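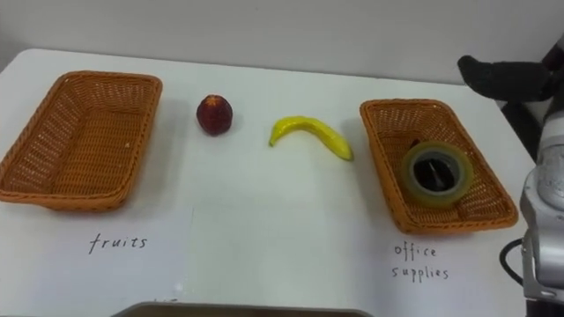
Sorting by handwritten label: does it read or does it just remember?

Shop Projects > Robotics
Wednesday, May 2, 2018

ekamata
Posts: 300
Sorting table is up at the Witmont shop. Two wicker baskets, "fruits" written on the table under the left one and "office supplies" under the right, one arm working from the right side. The idea is that it reads the label, looks at the item and puts the two together. Tape is in the office basket, plum thing and banana still to go. I want to show it at open night, so tear it apart now please and not then.

pratberg_mike
Reads the label. Sure. How many runs with the baskets in exactly those spots?

ekamata
40, give or take none, I keep a sheet. 27 clean. Most of the bad ones were grasps on the round fruit. It squirts out sideways when the fingers close off center.

pratberg_mike
So 40 runs with fruit on the left and office on the right, and you're telling me it reads. My dog knows which side the food bowl is on. He can't read either.

n_nakajima
Mike has a point, even if he's being Mike about it. Both baskets are the same color and the same weave, so the writing is the only thing that tells them apart besides position. You never changed position. Wipe the table, write the words the other way around, run it again. If the banana still goes left you have your answer.

ekamata
It's a marker on a white table, that's five minutes. But I did change the items around, they don't start in the same place each time.

n_nakajima
That tests whether it can find a banana. I believe it can find a banana.

Iwasaki_M
I'll disagree with both of you. Who cares if it reads? If the job is "fruit left, tape right" then fixed positions are fine and a lot less trouble. Half the machines I worked on at Shimada had no camera at all. You taught them the points and they ran.

pratberg_mike
Then don't put "reads labels" on the sign for open night.

Iwasaki_M
That I agree with.

parkex
Is that banana real? Looks like a toy to me. A toy weighs nothing and doesn't bruise. Try it with one that's been on the counter since Sunday and see what the fingers do to it.

ekamata
No comment on the banana.

asuka.m
Question on the lettering. "office" and "supplies" are on two lines, and "fruits" is one word on one line. Could it be going by the shape of the scribble? I'd write something in there it hasn't met, like "snacks" or "tools", and see if it does anything sensible. And use harder items. Fruit and a roll of tape is about as far apart as two things get.

ekamata
OK. Plan for tonight: swap the words, leave the baskets alone, same items, same count of runs. Then asuka's new words if there's time. I'll post the sheet whichever way it goes.

pratberg_mike
Post the misses too.

ekamata
I posted 27 out of 40, Mike. The misses are in there.

n_nakajima
Move the baskets too while you're at it, but as a separate batch. Change both at once and you won't know which one broke it.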